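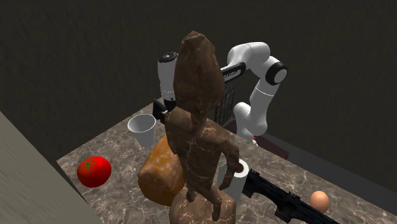
Orellana Stone Sealer, 15 oz bottle

29 July 2018 | Posted by the shop desk
Print this page | E-mail to a friend
4 comments | 15 shares

I've been selling this sealer for years and I still get the same phone call every week: "Do I really need to seal my counter?" If it's natural stone and you cook anywhere near it, my answer is yes, probably. Drip a little water on it, go make yourself a coffee, and come back. If there's a dark patch where the water was, your stone is drinking and it's time to seal.

Orellana is the one I use at home. It's water based, it hardly smells (my old one made me open every window in the house!), and it dries clear with no shine. If you want a glossy, wet look, get the Drisby Enhancer instead. It does darken the stone, so please try it in a corner first. I didn't, and my bathroom shelf has been two shades darker than the rest of the room since July of last year.

How I do it: clean the counter the night before with plain dish soap and let it dry all the way. Next morning, wipe the sealer on with a soft cloth in small sections. Leave it for 15 minutes, then buff off whatever is still sitting on top. Don't let it dry there or you'll get a haze, and haze is a pain to shift. A second coat goes on after an hour if the stone is really thirsty. Keep pans and wet glasses off until the next day.

One bottle did my whole kitchen with some left over, and my kitchen isn't tiny. I redo the part by the stove once a year and the rest when I remember.

Works on: marble, granite, limestone, travertine, slate, unglazed tile
Skip it on: laminate, glazed tile, quartz composite, anything already waxed
Item no. 2568

Got wax on there already? You'll need to strip it first, and for that I like the Fola paste remover. It's slow but it doesn't scratch. And if your marble has dull rings from lemon juice or vinegar, that's etching, and no sealer is going to fix it (I wish!). Start with a 2000 grit pad, used wet, and go up to 4000 for the final polish. Practice on a spare piece if you have one.

We ship from the Gilau store, usually the next morning. Bottles can't go by air, so if you're a long way off, give it a few extra days. Returns are fine as long as the cap seal isn't broken.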